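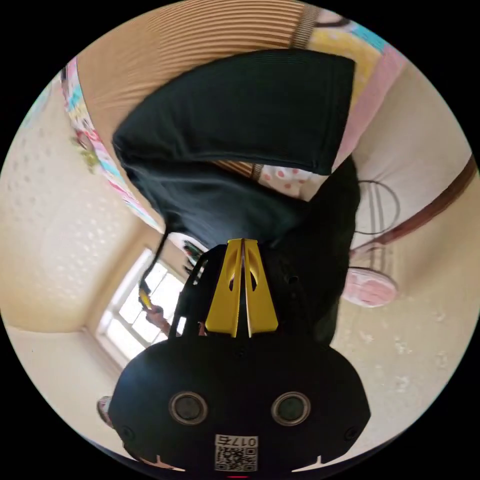 Home | Classes | Studio Rental | FAQ | Contact

Questions we hear a lot at Hovurville Pottery

How do I sign up for a beginner class?
Come by the front desk or send us a note through the contact page, and we'll find you a spot. Each beginner course runs for seven weeks, and we keep the groups to 12 people so that everybody gets a wheel and plenty of help.

I've never touched clay in my life. Will I be lost?
Oh, please don't worry! Most of our beginners come in saying exactly that, and by the second week they're elbow-deep and chatting away about handles. Your first bowl may lean a little (mine certainly did, and it still holds my keys), but the teachers go slowly and are happy to show you the same thing as often as you like.

What should I wear?
Old clothes, closed shoes and short fingernails if you can stand it. We have aprons, but clay does find its way around them. Bring a towel too.

When will my pieces be ready?
Pieces need to dry, go through the first firing, get glazed and then be fired again, so allow up to 32 days after your last class. February tends to be slow because the drying room stays chilly.

Can I bring my own clay or glaze?
Clay, yes, if you show us the bag first so we know what temperature it takes. Glazes we'd rather you bought here, as a runny one can ruin a kiln shelf and your neighbor's mug along with it.

Can my child come along?
Children over 7 are very welcome at the family table in the afternoon. A grown-up needs to stay for the whole session, and you're free to make something too.

Comments

claymom2: Is there parking in the back or just on the street?

Hovurville Pottery: Both! The back lot fills up by 6 pm, so come a bit early.

wobblybowl: Took the beginner course last winter and loved it. Still can't center to save my life.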